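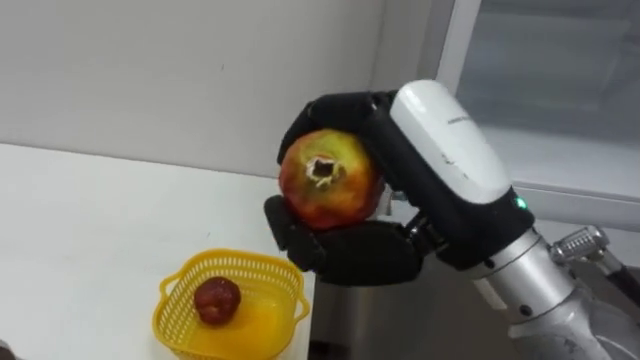

The pomegranate, held above the table. Trultham open day, December 2018.

The Visitor

The Trultham Institute opened its doors to the public at noon, and by that hour 20 persons had signed the register. Bayu Halim signed last. Under "Organisation" he wrote Lumenta, paused, and struck it out, having left the firm in March after 12 years.

The programme had been printed on cream card. It stated that the demonstration would concern the handling of fruit, that guests were asked to remain behind the line, and that the machine, entered in the Institute's records as Atoline, should not be addressed during a trial. Questions would be received afterwards, in writing if possible.

Mr Halim read the card twice. He had drafted the second paragraph himself, for another institution, and it had been copied with its comma in the wrong place.

Faizal Yeoh conducted the proceedings. He informed the guests that the present series stood at 854 trials, that a fruit was considered delivered only when the hand had opened and withdrawn, and that bruised fruit was recorded under a separate heading. A lady near the front wished to know who ate it. Mr Yeoh replied that the Institute had no policy on the matter. 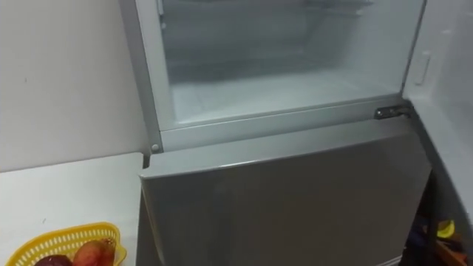
There followed an interval of the kind which such occasions require. Coats were removed. A child was told, with great courtesy, to come back from the line, and was told again. Mr Halim found that he was watching the black fingers in the way he had once watched his father peel an orange - with attention to the pressure and none at all to the fruit.

He had written the first rules for that grip. There had been 700 of them, kept in a grey binder which Lumenta had sold to Ulomis along with the desks, and which Ulomis had presumably passed on with a covering letter. Most had surely been replaced. One of them he would have known anywhere. Before it let go of a thing, the hand was to wait for the length of a breath.

He had never justified that rule in the documentation. The reviewer had queried it on two occasions, and on both he had answered "Retain". 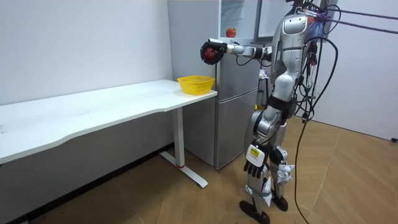

Mr Yeoh said that the delay before release was regarded as a fault of long standing, that it cost the Institute a measurable part of every working day, and that its removal had been approved for the spring.

"May I ask on what grounds it was included?" said Mr Halim.

"The record does not say."

Mr Halim thanked him. He took the pencil provided and turned his programme over, and in the space reserved for questions he began, in a small and regular hand, to set out the grounds.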